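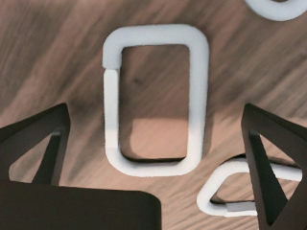
Wrist view, carabiner pick, sim build 3029

Pre-run check, Lamby grasp planner, Friday

Sim clock matches controller clock: OK. Finally!
Joint limits loaded from the Ellow config: OK (I diffed them by hand, old habit)
Finger collision meshes on: OK. They keep the cutouts, so don't swap in the solid ones.
Target choice with three loops on the wood: PASS, it went for the middle one 31 times straight
Gripper force cap at 80 percent: OK
Stop command during approach: FAIL, 4 cycles late. I've opened a ticket and I'm holding the hardware run till it's fixed.
Log upload: not checked yet, doing it after lunch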